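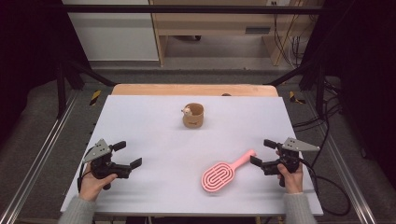 Stodura, January

3 min read

Bench notes, kitchen scales, continued from the previous entry. Three units on the bench: the Prullevum flat glass platform, the Heydari with the removable bowl, and the Tastotow folding one. Question for this round is low-end behavior, meaning yeast, salt, baking soda, anything under a tablespoon. The mid-range numbers were fine on all of them and I am not repeating those.

Warm-up first. I left each scale switched on for ten minutes before zeroing. The auto-off on the Tastotow kicks in well before that, so it had to be woken up twice. This is annoying on the bench and would be worse with a half-mixed dough. The Heydari stays on as long as there is a load on the platform.

Slow pour test. Fine salt, trickled from a folded sheet of parchment into a steel prep bowl, tared. The Prullevum did not move off zero until well after salt was visibly collecting in the bowl, then jumped straight to 2 g. Repeated with the same result. Lifting the bowl and putting it back gave a different and higher reading, so the load cell does see the salt. My guess is the zero-tracking in the firmware, which treats a slow increase as drift and cancels it. The Heydari picked up the trickle right away. The Tastotow was in between: it lagged, then caught up without needing the lift.

Workaround for the Prullevum: put something with a bit of weight on the platform after the bowl and don't tare it out. Once the display is off zero the tracking seems to stop and the small additions show up. Subtract by hand. Fine for me, but I would not put it in a recipe card.

Large load. Filled the stockpot with water and checked it against the reference balance in the back room, which gave 2858 g. Heydari agreed to the gram. Prullevum read slightly low and settled slowly, and the digits kept hunting if I leaned on the counter. The Tastotow gave an overload message. Its printed limit is higher than that, so either the cell is damaged or the pot's base is bearing on the fold-out arms and loading them unevenly. Tried again with the smaller saucepan at 1592 g and it read correctly. I lean toward the arms. To check: same mass, narrower base.

Off-center loading. Moved the saucepan to each corner in turn. Prullevum good on the corners, which I did not expect given the rest. Heydari drops a little at the front left and nowhere else. Looked underneath and the foot on that side is seated crooked. Reseated it, have not rerun.

Units. All of them switch between grams and ounces. The Heydari remembers the last setting after power-off and the others go back to grams. The Tastotow also offers "ml," which is the gram reading with a different label. Correct for water, wrong for oil and honey. Tetteh Ankrah asked whether the milk mode does anything different. It does, slightly, there is a density factor in there, but I have not worked out which value they used.

Cleaning. Flour gets into the seam around the Tastotow's button and I could not get it out with a damp cloth. A dry pastry brush got most of it. The glass on the Prullevum wipes clean. The Heydari bowl is easy, but the rim of the platform under it collects sugar.

Still to do:
- rerun Heydari corners with the foot seated
- narrow-base test on the Tastotow
- fresh batteries in everything, then the salt trickle again
- milk density factor

If the trickle result on the Prullevum survives new batteries I will write it up for the baking section and leave the glass platform as the pick for larger quantities only.

Comments

T. Ankrah: Try the trickle with sugar too. Coarser grains might land hard enough to get past the tracking.

pastrybench: Mine does the same jump to 2 g. I weigh yeast in a separate cup and tip it onto the scale all at once.

Marl: Is the Heydari bowl OK in the dishwasher?

Last updated: January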